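Antal Letter and Shape Blocks, mixed tub: quick review

by Vilmos Vass
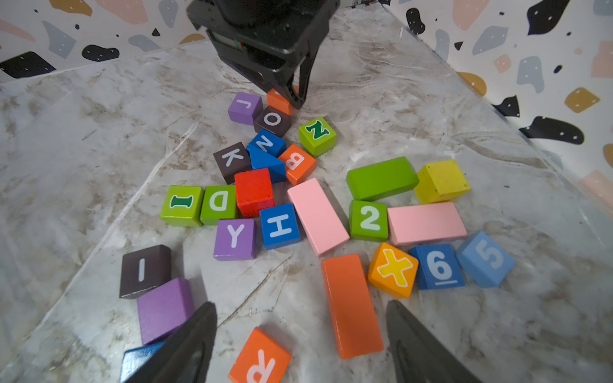 Letters, numbers and plain shapes, all tipped out together.

Writing this fast before pickup. Short version, good blocks, buy them if you have a kid who is just starting on letters. Longer version below for people who like to argue about blocks.

Got the tub in November from a small shop in Bruston that also does the Elby puzzles. Wanted one set that would do letters, numbers and plain building. We had two separate sets before and they always ended up in one box anyway so why bother.

What you get

Wooden cubes with letters on them, cubes with numbers, a few math signs, some plain ones. Then longer rectangular blocks and some wedges. Colors are all over the place: purple, orange, red, lime green, a regular green, blue, a lighter blue, yellow, pink, dark brown. I like the dark brown. Most sets skip it and go straight for the candy shades, and the O in white on brown is the easiest one in the whole tub to read from across the room.

Paint and print

Most of the letters are white and you can read them fine. A few are done the other way, dark green on the lime cubes, see the I and the N. That works ok in daylight. In the evening with just the lamp on, less good. My daughter hands me those and asks what it says. The orange cube with the yellow × is the weakest of the lot, yellow on orange, come on. Could be white and the problem is gone.

The 6 has a line under it. Thank you to whoever decided that. Our old set had no line and we had a 6 / 9 fight every single morning.

Letters don't stick to one color. There's an N on blue and another N on lime. At first I thought that was sloppy but its fine, keeps her from learning "N is the blue one," which is exactly what happened with the old set and the letter B.

Edges

Smooth on ours. Ran my thumb over a bunch the first night, found one long block with a rough corner, 2 minutes with sandpaper and done. No splinters so far.

Building with them

The long blocks are the best part. Pink, green, orange. They make roofs, bridges, beds for small animals, a parking lot. Wish there were more of them, she fights her brother for the pink ones. The cubes stack well. Stack a few too many and it goes over of course.

Wedges are nice for ramps, but she mostly ignores them. He uses them as cheese.

Using them for letters

What we do, if anybody wants ideas. Dump the lot on the table. Call out a letter, first one to find it keeps it. Or put a long block down as a shelf and line up a short word on top of it. JOY is a good one to start with, three cubes. Her own name took a while longer. If you need a word with a lot of repeat letters you will run short, so check what's in your tub before you promise a kid their name. Cousin with a double letter was not happy.

Numbers I use less. We do "find me a 2" and "find me a 5" and that's as far as it goes. The signs are a bit early at 4 but they'll get used later I guess.

Noise

Loud on a hard surface. Really loud. We put a towel down under the pile when the baby next door is sleeping. On carpet, no issue.

Cleanup and storage

The tub is the bad news. Lid is thin and ours split at one corner in the first week. Moved everything over to a canvas bin from Drotimon, which has handles and doesn't crack when somebody sits on it. Everything fits with room to spare. If Antal sold the blocks without the tub for a little less I would take that.

Wipe with a damp cloth, dry right away. I left a couple sitting in a wet sink once (don't ask) and the color held but the top felt fuzzy after.

Compared to the Elby set

Elby is a bit heavier and the letters are cut into the wood so little fingers can feel them. Nicer object. But no long blocks, no numbers, and costs more. If you only want letters and want them to look good on a shelf, get Elby. For actual daily playing I'd get this one again.

Good: lots of variety, readable letters mostly, line under the 6, long blocks
Bad: tub lid, yellow sign on orange, lime cubes in low light, noise

4 out of 5. Would be higher with a decent lid.

Update: asked the shop about extra long blocks, they don't sell them separatly. Will post if that changes.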